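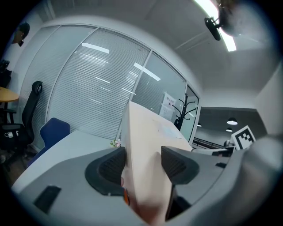 How long do you need in Skandarmont? Four days, if you like to walk and you don't mind eating dinner late.

I gave it two the first time, because the guidebook said two, and I spent the whole ferry ride home annoyed with the guidebook. This past January I went back with a proper coat and a long weekend tacked onto a work trip, and I finally got to see the place at the speed it likes to be seen.

Skandarmont is a harbor town with a hill stuck on the back of it. Almost everything a visitor wants is either down by the water or up at the top, and in between there are 858 steps. You can take the bus. I took the bus twice and the steps five times, and my knees would like it known that the bus is very nice, has heated seats and stops right outside the bakery.

Start low, in Egan, the old fishing quarter. The streets are so narrow that people on opposite sides pass each other things out of the windows (I saw a colander go across, and later a cat, who didn't look happy about it). The fish market is open until the fish is gone, so be there by eight. There's a counter at the back where they'll fry you whatever you point at and hand it over in paper with a wedge of lemon and far too much salt. I had sardines for breakfast three mornings running and I regret nothing.

The harbor museum is next door and I almost skipped it. Don't! It's only 13 rooms, and one of those is a coat closet, but the upstairs gallery has the old pilots' charts, drawn by hand and corrected in red ink every time somebody hit something. Polyxeni Triantafyllou was on the desk the morning I went. She used to teach school up the hill, and she walked me over to a chart where the red ink covers more paper than the sea does. "My great-grandfather," she said, tapping a particularly large correction. "Twice. Same rock."

For the top of the hill, go in the afternoon, when the sun comes around to the west side and the walls go a sort of toasted color. The quarter up there is called Vurnska and it feels like a different town, all courtyards and slow dogs. The citadel ticket covers the walls, the cistern and the little chapel, and you should do them in that order so you end up in the chapel when the light comes through the side window. Bring a sweater for the cistern even in summer. In January bring two.

Dinner is where I went wrong on my first trip. I turned up at seven, hungry and cheerful, and sat by myself in a room full of chairs. The kitchens don't really get going until nine. This time I had a snack at six like a sensible person and then went to Sastaris, on the corner below the citadel gate, where the menu is a chalkboard and the chalkboard is mostly crossed out. Order the lamb with quince if it's still up there. The couple at the next table had driven an hour and a half for it and got the last two plates, and I had to make do with a bean stew that I've since tried to cook at home four times. I'm missing something. Maybe it's the pot.

My one big splurge was a morning on the water with Finbarr Ó Briain, who came over from Galway to fix a friend's engine and has been in Skandarmont for 33 years. He takes small groups out past the lighthouse, weather permitting, and the weather permits a lot less in winter, so book it for your first day and leave the others free as backup. We saw seals, a great many cormorants, and the rock. Yes, that rock. It's painted white now.

A few practical bits. The ferry is prettier but the train is quicker, and the last train back leaves earlier than you'd like. Stay in Egan if you want noise and breakfast, Vurnska if you want sleep. The steps get slick after rain, so wear shoes with some grip, and keep to the side with the handrail. Cards are fine nearly everywhere except the fried fish counter, where you'll want coins.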